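Unit 2: Decanting and storing small consumables

2.1 Open one bag at a time. Cotton stock is moved from the bag into a lidded cup, filled to just under the rim and not pressed down. Fold the bag end over twice before putting it aside.

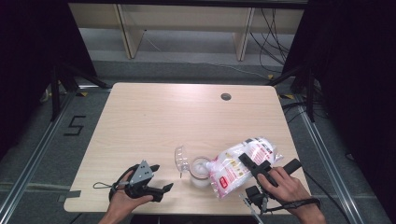
Fig. 2. Bag, clear cup with white filling, lid set down beside it.

2.2 Cylindrical containers stand upright, label to the front. Glossy surfaces throw back the overhead light, so read labels from the matt side.

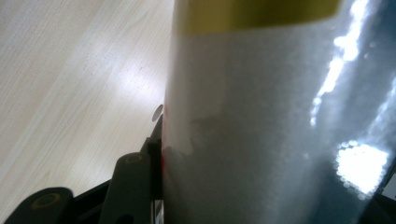
2.3 Record the batch on the Morska sheet. Shelf limit: 14 cups. Reorder at 300 pieces.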